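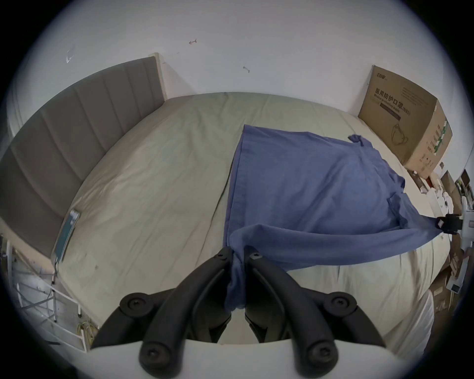

Combien de démonstrations faut-il pour qu'un robot à deux bras apprenne à plier un tissu ?

Pour une seule pièce de tissu et un seul type de pli, nous partons de 500 épisodes valides. En dessous, la politique apprend l'approche et la première saisie, mais elle perd le bord opposé dès que le tissu se présente en biais.

Enregistrer des démonstrations de pliage avec deux pinces tenues à la main
Par Yolanda Zamora, décembre
Dernière mise à jour : décembre
Classé dans : Tutoriels > Apprentissage par imitation > Manipulation bimanuelle

Ce tutoriel décrit la procédure d'enregistrement utilisée pour le projet Skesance. L'opérateur tient une pince dans chaque main et exécute la tâche lui-même ; les trajectoires sont ensuite transposées sur les deux bras. Le montage mécanique et l'étalonnage des caméras sont traités dans une page distincte. On suppose ici que les pinces sont appairées et que le logiciel Plundby est installé sur le poste d'acquisition.

1. Préparer la surface

Un lit convient mieux qu'une table pour les pièces de grande taille : la surface est molle, les doigts peuvent s'y enfoncer légèrement et passer sous le bord du tissu. Tendre un drap uni, de couleur nettement différente de la pièce à plier. Les plis du drap peuvent rester, à condition de ne pas former de bourrelet susceptible d'être saisi avec la pièce.

Ne rien déplacer autour du lit pendant une série. Le suivi de pose s'appuie sur les points fixes du fond, et un mur entièrement nu en fournit peu. Quelques repères au feutre et un objet imprimé de bonne taille suffisent en général.

2. Prendre la position de départ

Amener les deux pinces au-dessus du drap, mâchoires ouvertes et tournées l'une vers l'autre, poignets relâchés. Tenir cette position avant tout mouvement. Le logiciel s'en sert pour recaler les deux repères entre eux. 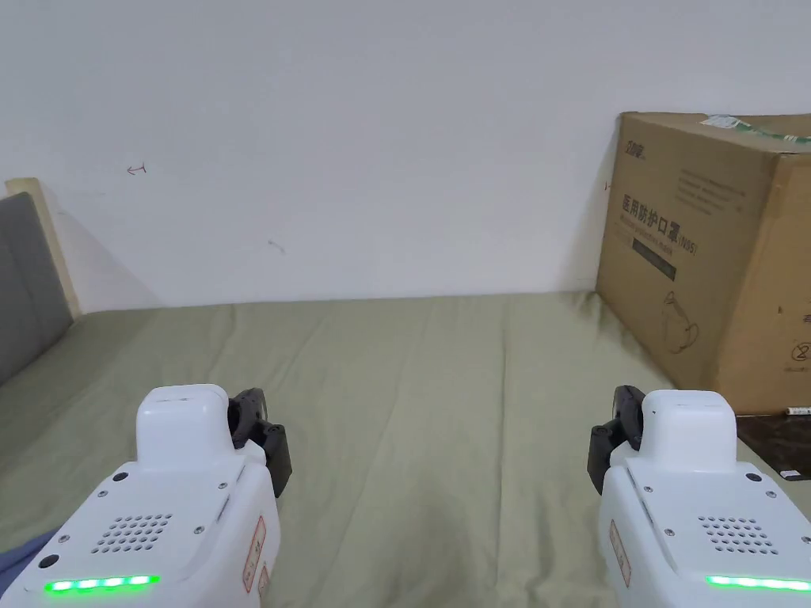 Vérifier ensuite l'écart affiché entre les deux trajectoires. S'il dépasse 5 mm à l'arrêt, relancer le recalage. Une dérive présente au départ ne se corrige pas en cours d'épisode, et le post-traitement de Jarmo Mäkelä rejette ces fichiers sans avertissement.

3. Exécuter le pliage

Saisir un coin de la première main, puis le coin opposé de la seconde. Pincer peu de matière : une prise épaisse se transfère mal sur les doigts du robot, dont la force de serrage est plus faible. Tendre, rabattre, poser, ouvrir. Lisser avec le plat de la mâchoire si nécessaire, jamais avec le dos de la main.

Garder une vitesse constante. Les débutants accélèrent entre deux saisies et ralentissent à l'approche du tissu – le modèle reproduit fidèlement cette irrégularité. Un épisode complet ne devrait pas dépasser 30 secondes.

En cas de prise manquée, reprendre le geste sans couper l'enregistrement. Ces reprises sont utiles à l'entraînement, jusqu'à deux par épisode.
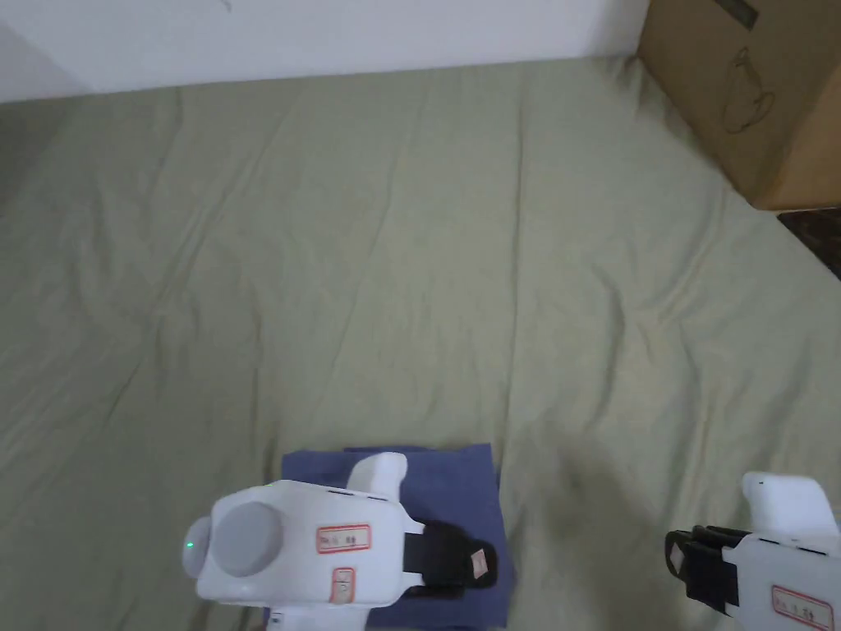

4. Clore l'épisode

Une fois la pièce pliée, écarter les pinces et les immobiliser avant de valider. Un arrêt trop précoce tronque l'ouverture des mâchoires, et le robot garde alors le tissu en main à la fin de la tâche. Sebastian Dumitrescu a constaté ce défaut sur toute la première série de Darkton ; il a fallu la refaire.

Remettre ensuite la pièce en désordre pour l'épisode suivant. Varier l'orientation, la face visible et la distance au bord du lit. Un tissu relancé toujours de la même manière retombe dans des configurations très proches.

5. Enregistrer les séquences à vide

Chaque série comprend 7 séquences sans tissu, réparties entre le début et la fin. L'opérateur reproduit la position de départ, déplace lentement les pinces au-dessus du drap, puis revient. 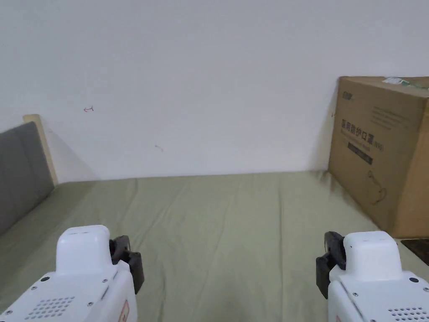 Ces séquences permettent de mesurer la dérive accumulée et de comparer les opérateurs. Jae-in Cha et Da-eun Noh, par exemple, ne tiennent pas les pinces à la même hauteur ; l'écart est compensé au moment de la conversion par le champ « offset_z » du fichier de session. Laisser ce champ vide si un seul opérateur a travaillé.

6. Contrôler et exporter

Relire chaque épisode en accéléré. Supprimer ceux où une pince sort longtemps du champ, où les deux mâchoires se heurtent, ou bien où le drap est saisi avec la pièce. Exporter au format Chae, une archive par série, avec le nom de l'opérateur et le type de pli dans les métadonnées. Les archives sans type de pli sont refusées à l'import.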